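Ticket 829: White table rocks, things roll off it
Status: Closed
Category: Furniture / Play kitchen
Item: Pultotach table, white top

Monday, 9:10 a.m. Opened
Play food keeps ending up on the carpet. The round pieces go first. Anything put down near the window side drifts toward the opposite edge. The table also knocks when you lean on it. Please look at the legs before anyone buys a new one.

Monday, 9:45 a.m. Reply from Facilities
Is it all four legs or one? Press down on each corner in turn and note which one moves. Also check whether the table was shifted recently. The carpet tiles have a raised seam near the wall.

Monday, 10:20 a.m. Update
Pressed all corners. Only one moves, the back left. The table was pulled out last week for vacuuming and put back a little off from where it used to stand. Could not feel a seam under the foot.

Monday, 11:05 a.m. Facilities on site
Emptied the table and turned it on its side. Findings:
- Back left foot unscrewed by 3 turns compared with the others.
- Lock nut on the same foot loose.
- Two bolts on the crossbar finger tight only.
- Top is flat, no warp with a straightedge.

Tightened the crossbar bolts first. Screwed the foot back in and set the lock nut. Table put back upright on the same spot. The knock is gone. Level still shows a slight lean to the left.

Monday, 11:30 a.m. Facilities
Moved the table 100 mm away from the wall. Lean is gone, so there is a dip in the floor at the old spot. Do not push it back against the wall. I put tape on the carpet for the front feet.

Monday, 1:15 p.m. Update
Set the play food out again to test. Used the Fabbri crate plus the loose pieces from the shelf. Leaned on each corner and bumped the side by hand. The small round red one stayed where it was put. Same with the strawberry.

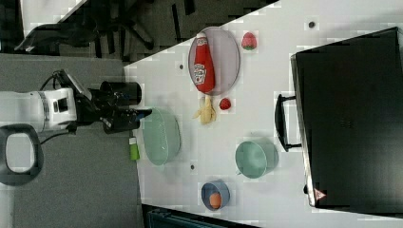
Attachment 1: table top with colander, plate, ketchup bottle and play food.

Monday, 1:40 p.m. Facilities
Good. Leave it set up until the end of the day and check once more. If the foot backs out again I will order a replacement set from Trivex, part 800. The old ones are not sold singly.

Monday, 4:30 p.m. Update
Checked again. No knock, nothing on the floor. The tape on the carpet is lifting at one end and could use a new strip.

Monday, 4:50 p.m. Facilities
Tape replaced. Added the lock nuts to the September furniture check. Closing.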